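Ticket 3020 - Gray metal bin, coating coming off sloped panel
Status: Open, waiting on parts
Site: Flallau, sorting bench
Opened by: Prasanna Nanayakkara
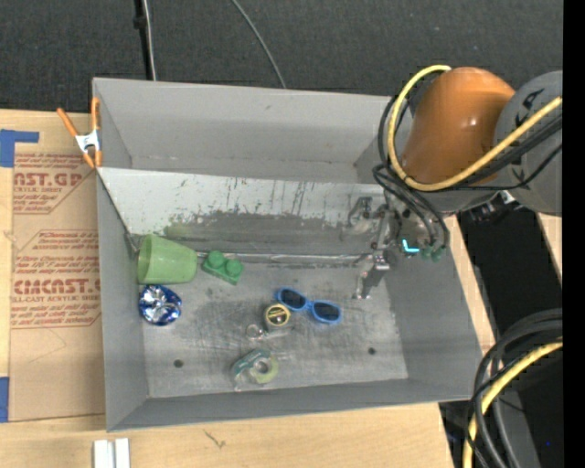
Attachment 1: Bin with mixed items, panel wear at back.

Problem reported
The pale coating on the sloped panel is scraped off along the lower part and the bare area is darker gray. There are dark streaks and scratches down the right half. I also get gray marks on my cloth when I wipe that area. Please advise if the bin can stay in use or should be swapped.

Items in the bin at the time: green plastic cup, green building block, blue sunglasses, tape dispenser with a roll in it, a few small things.

Update 1 - Prasanna, 9:40
Took everything out and wiped the panel with warm water and dish soap. Most of the gray came off on the first cloth. The streaks did not change. There was a faint greenish smear near the lower left of the panel and that is lighter now but still there. Could be from the cup or the block, I can't say.

Update 2 - Privar support
Thanks for the details. Please run a fingernail along the line where the pale coating stops. If it lifts or flakes, stop using the bin for anything soft or clear. Please also check the thin metal edge at the bottom of the slope for burrs, and tell us if the two holes in the floor are clear.

Update 3 - Prasanna, 11:15
- Coating line: no flakes, feels like a small step.
- Metal edge: smooth on the left, slightly rough for a short stretch on the right. No cuts on the cloth.
- Holes: both clear.
- Floor: worn in the middle with dark smudges. Soap took off a little. It was like that in October too, see ticket 2-236.

Wiped the sunglasses and the tape dispenser. Lenses look fine to me.

Update 4 - Privar support
The bin can stay in use. Smooth the rough stretch with fine paper and wipe it down after. Do not use a scouring pad on what is left of the coating. We can send a replacement panel from Adimard, part 369, no charge.

Update 5 - Prasanna, 14:05
Edge sanded and wiped, feels even now. Items are back in the bin. Please send the panel to the Ranasinghe entrance - the front desk does not take parcels. Leave this open until it arrives.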